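Movaseck Laboratory reports method for handling soft materials with a simple two-finger gripper

Sat 20 March

Researchers at the Movaseck Laboratory have presented a method that allows a robot to adjust its grip on soft and fibrous materials by watching how their outline changes under pressure. The work was carried out jointly with the engineering firm Trekano and was described to partner organizations at a meeting held at the laboratory's main building.

Pads, sponges, and batting are difficult for automated systems. A grip that is firm enough to lift such an item often presses it out of shape, and a lighter grip may let it slip. Many existing systems rely on pressure sensors built into the fingertips, which add cost and wear out with use. The new method, named Badivska, uses the view from a small camera at the robot's wrist and needs no sensors in the fingers.
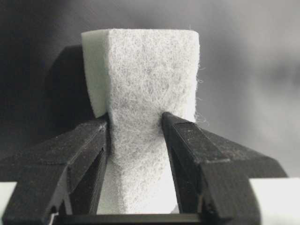 Badivska begins with an estimate of the item's shape before contact. As the fingers close, the software follows the two side edges of the item and compares them with the first estimate, many times each second. A white fibrous block held between the two black fingers takes on a narrow waist at the point of contact while its top edge stays fairly straight, and the difference between those two parts of the outline is the value the software uses to set the closing force. Loose fibers along the edge are filtered out so that they are not mistaken for movement of the item itself.

"The material gives us the information we need, provided we look at the right part of it," said Anika Pennington, who leads the project. "Our task was to make that reading fast enough to be useful while the hand is still closing."

The method was tested on 40 items of differing thickness and density. According to the project report, the robot lifted and set down all but two of them without dropping them. Both failures involved very thin sheets, which folded over before the outline could be measured. The report states that thin sheets remain outside the present scope of the method.

Training required 13 hours of recorded grasps. Bit-na Shin, who was responsible for the software, said that most of the recordings were made with the item held still, and that further work is needed on items that are being carried at speed. Changes in room lighting also reduced the accuracy of the edge measurement in part of the tests.

Trekano will examine the use of the method in packing lines for household and medical goods. Hollis Yazzie, head of development at the firm, said that a trial installation is being prepared and that its results will be shared with the laboratory.

The full report, including the list of test items, will be made available to partner organizations in April. Inquiries may be directed to Delphine Haverford at the laboratory's information office.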